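Hand-guided robot kit promises lessons in minutes, but the sums are less tidy

A pair of black jaws that anyone can pick up and squeeze is being sold to small workshops as the quick way to teach a robot arm. Mislow, the firm behind it, says a worker with no programming can show the machine a job simply by doing it. After a Monday morning at its demonstration room, that claim needs some trimming.

The tool, called Bratar, is held in the hand. A camera looks down past the jaws and records what the person does, and the recordings are used to train an arm fitted with a matching pair. The task on the day was desk tidying: pick up a pen, move it, let go. Visitors were invited to have a try, and most got the hang of it within a few goes. 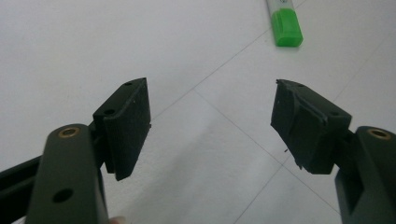

The Bratar jaws open over a white surface, with a green-capped highlighter lying beyond them.

Getting the arm to copy them is a longer business. Mislow says its pen-moving routine was built from 364 recorded tries, of which 26 were thrown out. It puts the arm's success rate at 84 per cent, a figure measured by its own staff, in its own room, with pens it had chosen. Asked how the arm coped with a pen it had not met before, the company said testing was "ongoing" and gave no number.

Wear is another question. The pads on the set we looked at were rough in places, with little bits of dark material sticking out at the edges. Mislow says pads can be swapped, but would not say how often that should be done or what a new pair will cost.

Ashley Entwistle, who runs a small packing firm and came along as a possible buyer, was unsure. "I can see my lot picking it up by dinner time," she said. "What I can't see is who stands there doing the same thing 200 times while the orders pile up. And if I change the box, do we start again?"

The company's answer is that old recordings can be reused in part. It did not show this.

Rival firm Trundanum takes the other road. Its operators steer the arm from a distance with a pair of handles, so the recordings come from the robot itself. That ties up a costly machine for every lesson, a point Mislow is fond of making. Trundanum replies that its way shows straight away what the arm can't reach, where a person with a hand tool may happily do things the robot never could. Both have a case, and neither has yet published results from a working shop floor.

Mislow plans to lend Bratar sets to a handful of firms from July. Prices have not been announced.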